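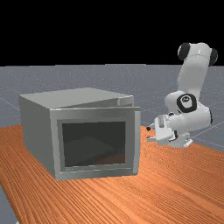

Polyxeni Gavalas asked after last week's session why we spend so much time on lettering when "the reader is supposed to forget it's there." Great question, and it gets us straight into today's topic!

# Week 5: Lettering and Balloon Placement

4 Mar 2019

Think about how your eye moves over a comics page. It goes to the faces and the balloons first, and everything else gets picked up on the way. So the letterer is steering you, whether you notice or not. Put a balloon two inches too far left and the joke arrives before the setup.

## Reading order

- Left to right, top to bottom, *within each panel*.
- The first speaker should stand on the left if at all possible. This is settled at the thumbnail stage, long before anyone letters a word.
- A balloon may cross a panel border to pull the eye along. Use this sparingly, it's strong stuff.
- Tails point at the mouth and stop short of it.

Look at page 14 of *Brumberg* in your packet. The three-way argument on the stairs is a wonder — eleven balloons, no crossed tails, and you never lose track of who's shouting. Now try reading the bottom tier from right to left and see how quickly it falls apart.

## How much text?

A script for a single issue of *Osar* ran to 2,111 words of dialogue. Zacharopoulos, the letterer on the book, cut 109 of them with the writer's blessing, nearly all from captions that repeated what the art was already doing. I love this example. The cut version breathes, and you can see the backgrounds again!

When you edit your own script, read it aloud and mark:

1. captions that say what the drawing shows
2. names used in direct address ("Well, Rokon, as you know...")
3. any balloon over four lines

## Sound effects

We only started on these in February, so a short recap. Effects drawn by the artist sit inside the space of the panel and can go behind figures. Effects added by the letterer float on top. Mixing the two on one page can look wonderful or terrible, and we'll compare both kinds on Thursday.

## For next time

Take 2 pages of the unlettered *Rokon* proofs and letter them by hand, in pencil, on tracing paper. Rough is fine — I care about placement, and wobbly capitals won't cost you anything. Bring the thumbnails too, including the ones you threw out.

Reading: packet, section C, up to the interview.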